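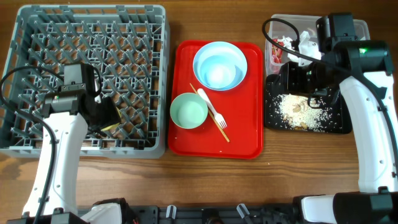
Does the paper take fountain pen without going through to the other side? It does, and I was so glad to be asked, as I test every batch with the inkiest pen I own before any books leave Prasness.

Gronow Book of Condolence
Item 2311

I started making these after a family funeral where we passed round a spiral notepad (we'd all forgotten to get anything better) and half the messages ended up on loose sheets in a carrier bag. So mine is sewn, it opens flat on a lectern, and it has 112 cream pages with plenty of room for people who want to tell a whole story – there's always an uncle who does!

The cover is navy, dark green or grey cloth. I can put a name and dates on the front in silver, up to three lines, and I'll email you a proof before I press anything. Please check the spelling of middle names, and then get somebody else to check it too.

There's a pocket inside the back cover for the order of service and a cutting of the newspaper notice. It fits A5 without folding.
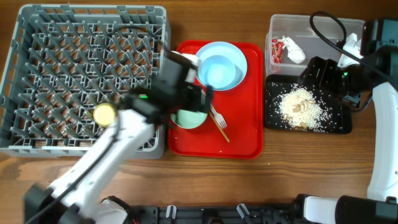

Size, weight and delivery

A4 upright, 447 g. The matching slipcase from Plitau is sold separately and adds a day to the order.

Plain books go out the next working day. Lettered ones take three working days once you've said yes to the proof, but if the funeral is sooner than that do ring me and I'll see what I can shuffle round. Plain books can come back unused within a month. Lettered ones can't, I'm afraid, unless the mistake is mine.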